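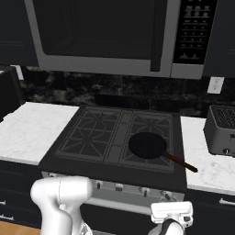 Union Endorsements and the Skurner Transit Contract Vote
Final report, State and Local Politics seminar
Živko Vidmar
2026-03-22

1. Background

This report looks at how the labor council in Clestton decided whom to support in the last race for county executive, and whether its decision made a difference in the precincts where its members live. I chose the topic after a class reading on endorsements said that most research covers national races and very little covers county ones.

The county executive in Clestton serves a four-year term and has to sign any contract worth more than the limit set by the county board. In the year before the election, the board voted to hire a private operator, Skurner, to run the evening bus routes. The bus drivers' local opposed the contract. The sitting executive, who had been endorsed by the labor council in both of her earlier races, signed it anyway. Her challenger had no record on transit and had never asked for union support before.

2. Questions

I started with two questions. Did the contract vote change the council's endorsement? If it did, did members follow the council's lead?

A third question, about money, was dropped. The campaign finance filings for the county are scanned by hand and many pages from August are missing, so I could not build a complete list of contributions.

3. Sources and method

I used the minutes of the labor council's public meetings, the mailers sent by both campaigns, the county's precinct results, and a short mail survey. The survey went to 1233 households in precincts near the main bus garage. The address list came from the public voter file. Each household got a one-page form with a return envelope. I also interviewed Teodora Halilović, who was a delegate to the council from the school employees' local during the endorsement process.

The survey asked whether anyone in the household belonged to a union, whether the person answering knew which candidate the council had endorsed, and how much the endorsement had mattered in their choice. It did not ask for names. The response rate was roughly 30 percent, higher than my adviser expected. People who follow local politics are probably overrepresented among those who wrote back.

For the precinct results I compared the executive's share of the vote with her share in the previous race. Precinct lines on the west side were redrawn between the two elections, so I left those precincts out of the comparison.

4. What happened in the endorsement

The council's rules require 55 percent of delegates to agree before any candidate can be endorsed. The rule was adopted years ago after a close vote split the building trades from the public employees.

At the first meeting, the bus drivers' local moved to endorse the challenger. The building trades opposed this. Their members were working on the Pärn Street courthouse project, which the executive had supported with a local hiring agreement. Neither side reached the threshold. According to the minutes, the debate was mostly about the contract, but several delegates also complained that the executive had not returned calls before signing it.

Halilović told me that the calls were a bigger issue than the minutes suggest. "People could have lived with losing on the contract," she said. "They found out from the newspaper, and that was hard to get past."

At the second meeting the challenger appeared in person and promised to let the Skurner contract expire without renewal. The executive sent a letter. The council then endorsed the challenger, with the carpenters and electricians recorded as opposed. Both of those locals later put out their own statements in support of the executive, so members of some households were receiving opposite advice.

5. Results

Most survey respondents from union households knew about the council's endorsement. Respondents from other households mostly did not. Among those who did know, the most common answer was that it had mattered "a little." Respondents who rode the evening buses were more likely to say that the contract itself had affected their vote, whether or not they belonged to a union.

The executive won the race and lost ground in the garage precincts. She gained in the Bevow neighborhood, where many building trades members live and where the carpenters did most of their canvassing. I expected a drop there too, only smaller, and I was wrong about that.

6. Limits

The precinct comparison cannot show how individual members voted. Turnout was also up across the county because of a school bond on the same ballot, and I had no way to separate new voters from those who switched. The survey was mailed after the election, when people may remember their reasons differently.

I interviewed one delegate. I asked for interviews with the bus drivers' local and with the executive's office. The local declined, and the office referred me to its press releases.

7. Discussion

The contract vote clearly cost the executive the council's endorsement. It is harder to say that the endorsement cost her votes. The drop near the garage could come from anger about the evening routes, which residents had their own reasons to care about. The gain in Bevow suggests that a single local with people knocking on doors may matter more than the position of the council as a whole, but one race is not enough to test this.

A follow-up could use the next county board election, when three of the members who approved the contract will be on the ballot. The survey should go out before election day and should ask which local a respondent belongs to. My form only asked about union membership in general, and I could not sort drivers from carpenters afterward.

The blank survey form and the precinct table are on file with the department.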